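Textbooks > Automation > Chapter 5

Search this book Go

Print this page | E-mail this page

Chapter 5: When Two Arms Share One Table
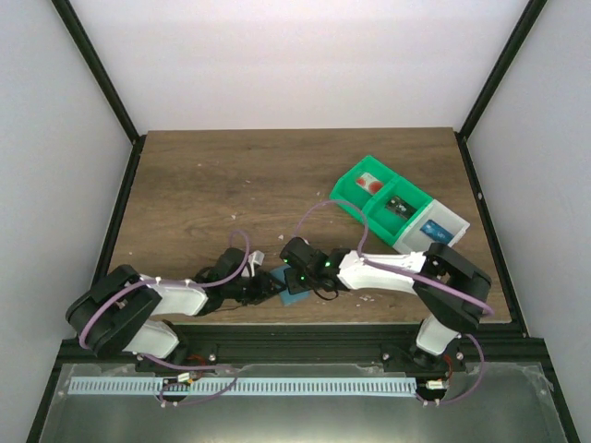

What should you do first when an arm stops without warning?
Hit the emergency stop, then keep your hands out until the power is off.

I learned that one the slow way at Derkum. Our left arm quit halfway through a sorting job, and I leaned right in to take a look – dumb move! The fault cleared itself and the elbow swung past my ear. Elínborg Gunnlaugsson, who ran the shop, made me write up the whole thing that night. The log showed 89 faults on that one joint, and I'd been clicking past them for weeks. We'll start with that log.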